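To: Regional Desk list
From: Kirsten McKinnon, Standards Office
Subject: Re: Animal stories and court reporting

On the October draft, a member of the Hillitz bureau wrote:

> Our item on the seized parrots ran with the word "stolen" in the headline.
> The defendant has not been tried. Do we correct the headline only, or the
> push alert as well? The alert went to 1,988 subscribers.

Both must be corrected. The alert is published text – the same rules apply to it as to the article. Please send the corrected wording through Odex before 12 noon and copy this office.

Bureaus are also reminded that unusual court cases attract heavy traffic and are often rewritten from agency copy. Every such rewrite must name the court and state the stage of the proceedings. 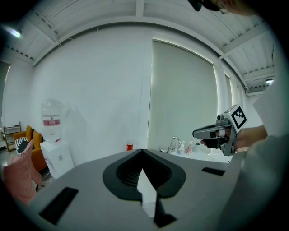
Does the rule apply to briefs of under 100 words?

Length makes no difference. A brief must still say whether a person has been charged, tried or convicted, even if other detail is dropped.

The Doltavis bureau has asked for more time to review its older items. An extension is granted for the 32 articles on its list. Questions about translated copy should go to Li on the foreign desk.

Kirsten McKinnon
Standards Office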